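About Brembridge Careers

Welcome, and thanks for stopping by! If you've landed on this page you're probably somewhere in the middle of a government job application, or thinking about starting one, or you've got a browser full of open tabs and a cup of tea going cold. We've been there ourselves, which is more or less how Brembridge came about.

Our founder, Seul-gi Yeo, spent seven years in recruitment for local councils before she went out on her own. She read thousands of applications in that time, and she used to come home quite upset about the good people who missed out over something small - a selection criterion left blank, a licence copied on one side only, a statement that ran two pages over the limit. She started writing little guides for friends and cousins, the guides got passed along to their friends and cousins, and before long there was a mailing list and then a proper website with a proper name.

What we do

We publish plain-English notices of public sector vacancies at council, state and federal level, covering everything from park rangers and library officers to court clerks, school crossing supervisors and trainee firefighters. For each listing we set out the closing date, the qualifications asked for, any age or fitness requirements, the pay band if it's been published, and where to send your form. We always link back to the official advertisement, and we do ask that you read it in full before you apply, as departments can and do change things after we've gone to press.

There are currently 861 listings on the site. Reading them is free, and you don't need an account unless you'd like the weekly email, which goes out on Monday mornings and is (we're told) very good company on the train.

We also run application workshops at our Nalton office and online. They're small and friendly, up to 12 people at a time, and we go through written responses, panel interviews and the aptitude tests that so many of our members dread. Bring your draft along, however rough it is. We'd much sooner see a messy page of honest notes than something polished that doesn't sound like you.

Who we are

Seul-gi still edits the guides and takes most of the evening workshops. Sihan Yao joined us as listings editor in October and looks after the daily notices, the corrections and the exam timetable - if you've ever written in about a wrong closing date, it was probably Sihan who wrote back to thank you. The website itself is built and kept running by our neighbours at Clisteck, who have been very patient with us over the new search page.
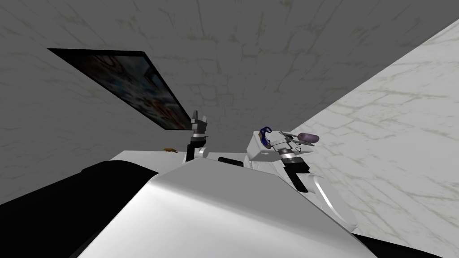 We're often asked whether we can put in a word with a department, and the answer is no, sorry. We're not a recruiter, we don't take fees from employers, and we have no say in who gets shortlisted. Our income comes from workshop bookings and the printed workbook, and we like it that way, even if it does make for a modest Christmas party.

Getting in touch

Use the contact form for corrections, workshop questions or to tell us you got the job (please do, it makes our week). We answer everything, though it can take a couple of days when the graduate programs open.

Page last updated February 19, 2018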